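We use cookies to remember your settings. By continuing you accept our cookie policy. Accept | Manage

How do you fold basketball jerseys so the lettering doesn't crack?

posted by grokton_laundry

So I've ended up with the job of folding the team stuff at our place, and most of it is red and white jerseys. Cotton T-shirts I can do in my sleep. These things slide all over, the trim curls, and the big printed letters fight me wherever I put a crease. I've been spreading them out on a padded surface covered in gray fabric, which grips a little better than the kitchen counter did, but I still get a lumpy pile. Do you fold them in thirds, roll them, or just give up and use hangers? I have one shelf and not much closet – hangers would be a last resort.

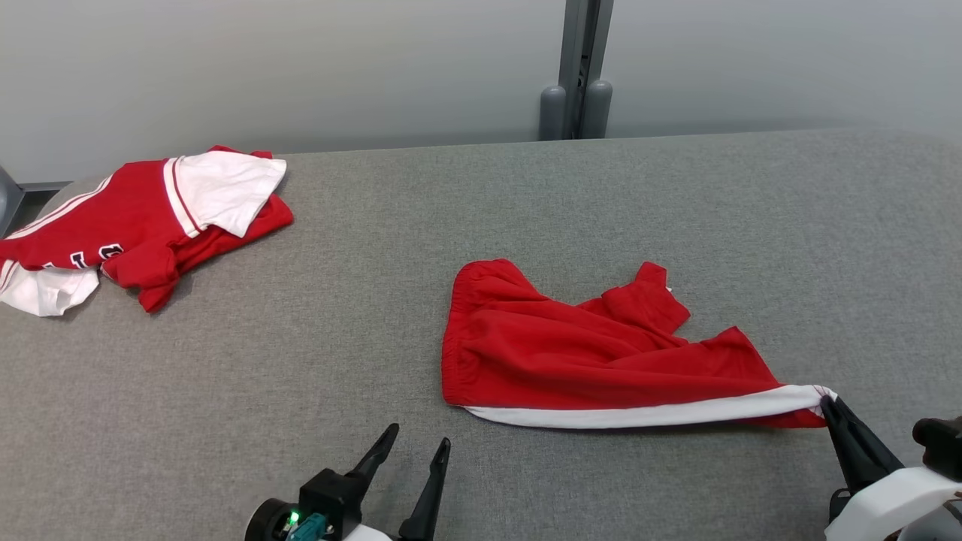 Photo: grokton_laundry

The white panels wrinkle if I so much as look at them, and I'd rather not iron near the stripes. Any tricks welcome!

2 replies

Mangundap834

I've been folding jerseys since 2000 (my kids, then their kids) and I'd say the padded surface is a good start, keep that. Lay the jersey face down, smooth it from the middle out with your flat hands, and bring each side in so the fold lands beside the letters. Then turn the bottom up once, and again if your shelf is narrow. You want the print on one flat stretch as much as you can. With a long team name you won't manage it completely, so make that bend a soft one and don't stack anything heavy on top. Do one shirt at a time, too. I used to throw three down together and the sleeves – well, armholes – got tangled every time.
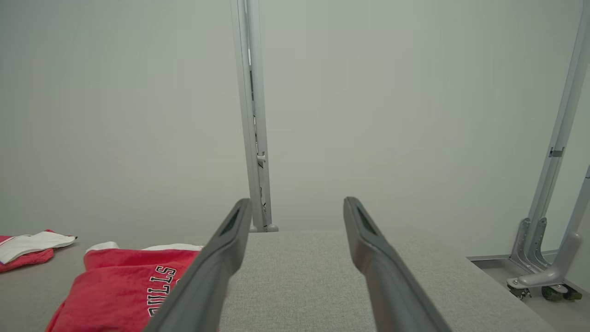 If the lettering is already stiff

A sheet of plain tissue over the print before you fold helps a lot, mine came out of a shoe box. And please don't iron straight on the letters! Inside out, low heat, cloth in between, or just hang it in the bathroom while you shower and the white parts mostly relax.

starnberg_346

just roll them. takes two seconds, never had a problem

Last updated: June 1, 2020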